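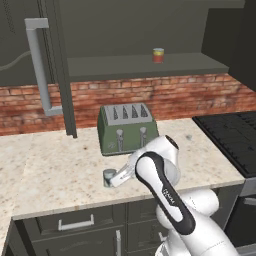 Can planning software put my groceries away for me yet?
Not in a kitchen you cook in, and I'd hold off paying for anything that says otherwise.

Ask any vendor how the planner picks its path before you ask about speed. Larnia's demo only ever reached into bare shelves, and a bare shelf is easy. 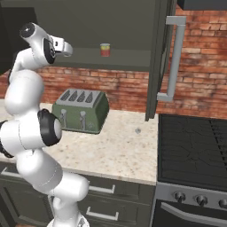
Collision checking is where I'd poke hardest. Many planners model the cabinet box and forget the door. An open door with a long bar handle on it, like the one to the right of that red jar, needs to be in the map too – handle included. Ask to see the map.

Grasp settings come next. Start at 50 percent closing speed, allow 2 retries, then make it stop and report. Endless retries hide bad perception.
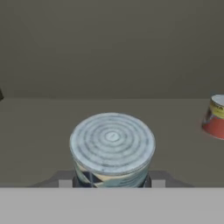

Kendra Turcotte writes that I'm too hard on Multeo, whose replanning got better for her after the November update. Maybe so. I'd still want the failure logs, and she didn't send any.

Save your old config before updating.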